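Adix wallet update pushed back to October

6 February 2025

Adix, the small proof-of-stake coin run out of Dirnwood, has moved its wallet update to October. The team posted the change on its forum last night, no warning before that. Holders not thrilled.

The update was suposed to bring staking straight into the phone wallet. Right now you need the desktop version, plus a separate key file. Clunky. Lead developer Nermin Demirtaş said two bugs in the signing code came up in testing and the team wants an outside audit before anything ships.

"I would rather be late than lose somebody's coins," she wrote.

Coins already staked are not affected. Rewards still get paid every 2 days, same as before. The network has 297 active validators, and 79 of them are already running the test build.

Trading on Fudisbridge was quiet after the post. The exchange says deposits and withdrawals stay open and it will list the new token format once the audit is published.

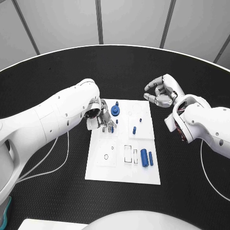 Rigoberto Quintero, who runs a validator pool called Ogola, said the delay is annoying but he is staying put. He wants the audit report out in full -- not a summary. Demirtaş replied in the thread that it will be, but gave no date for it. Old wallet verions keep working until the switch.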